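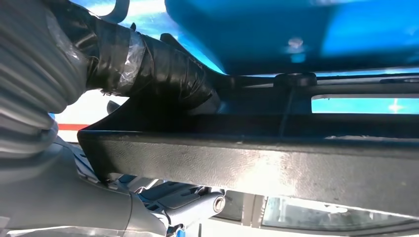
*Pale grey pleated sleeve (left) and a tube wrapped in black tape, with a short patch of clear tape near its middle.*

A **pleated sleeve**, also called a **bellows cover** or **gaiter**, is a flexible tube folded into a row of ridges and grooves. It is fitted over a moving or bending part to keep out dust, water and grit while letting the part move freely. Pleated sleeves are found on vehicle steering gear, machine tools, microphone stands, camera bodies and the joints of many kinds of workshop equipment.

## Construction

The folds of a pleated sleeve store spare length. When the part inside bends, the folds on the outer side of the curve open and those on the inner side close up. A sleeve with deep folds can bend further and shorten more than one with shallow folds, but takes up more room and may bulge where the curve is tight.

Sleeves are made in two main ways. Moulded sleeves are formed in one piece from rubber or a soft plastic and have no seam. Sewn sleeves are cut from coated cloth and stitched, often with a stiffening ring inside each ridge. A third kind, the slit sleeve, opens along its length and is closed with a zip or hook-and-loop strip, so that it can be fitted without taking the machine apart.

Grey and black are the usual colours. Pale sleeves show oil stains early, which some workshops prefer for inspection.

## Sizes

Sleeves are sold by inside diameter, closed length and open length. The Clultano catalogue, widely used by small repair shops in Saavedra, lists sleeves with open lengths from 230 to 600 millimetres. Its numbering gives the open length first and the diameter second, the reverse of the order used by Posolik, and mistakes in ordering are common where both makers' parts are kept in the same store.

## Fixing

The ends of a sleeve are held by metal clips, plastic ties, a drawn cord or a moulded lip that snaps into a groove. The ends are normally fixed with the part at the middle of its travel. A sleeve fixed at full stretch will pull away from its clip, and one fixed fully closed tends to chafe on itself.

## Taped tubes and cables

Tubes and cables that run beside a sleeve are often wrapped in tape instead of being given a cover of their own. The wrapping is done in overlapping bands, each turn covering part of the one before. Black tape is the most common choice. Clear tape may be wound over or between the black bands.

Tape is cheap and can be put on anywhere, but it wrinkles at bends and its adhesive softens with heat and age. Rosário Mota's handbook *Covers and Coverings* advises half-width overlap on straight runs and two-thirds overlap – wound under light tension – wherever the tube has to flex. The same book treats tape as a surface layer only, and recommends a fitted sleeve for any joint in regular motion.

## Wear and care

Most sleeves fail in the grooves, where the material is folded hardest. Fine cracks appear first and then join into a split. Other causes of damage are rubbing against rails and panel edges, contact with solvents, and grit trapped between the folds.

Sleeves are cleaned with a damp cloth and mild soap, with the folds held open by hand. Rubber sleeves should be kept away from petrol and white spirit. Fidel Acuña and Mercedes Cáceres, who kept repair records at the Statgate workshops, noted 1,214 sleeve replacements, of which 400 were put down to rubbing and most of the remainder to cracked grooves.

## See also

- Cable sleeve
- Concertina fold
- Dust cap
- Insulating tape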